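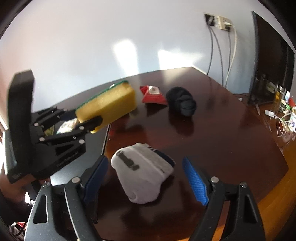 Single socks should be kept for one month and then let go, according to Benedikt Kasten, who told the Rikdale household advice service that he had been holding on to some of his for years. His comment was among the responses received to the service's guidance on shared tables, issued on 04/03/2025.

The guidance concerns tables that serve as both desk and general resting place, where socks, sponges and snack packets gather beside the monitor and the mugs. Residents are asked to sort such items by the room they belong to and to carry them there in a single trip. Rolled socks should go straight to the drawer. Kitchen sponges should be returned to the sink and kept apart from clothing. Wrappers may be thrown away at once, and jars should be checked to see that the lid is firmly closed before they are moved.

Cables and power adapters should be left until last. The service advises unplugging them at the wall, coiling them without tight bends and storing them in one place. Polished wood should then be wiped with a soft cloth, following the grain.

The leaflet was first tried in Landasden in February, when 1,171 households asked for a copy. A further 3,000 have now been printed and may be collected from the Wivley library during normal opening hours. Residents who would like help at home may apply for a visit lasting up to two hours. There are 83 places available in the present round, and applications will be dealt with in the order in which they arrive.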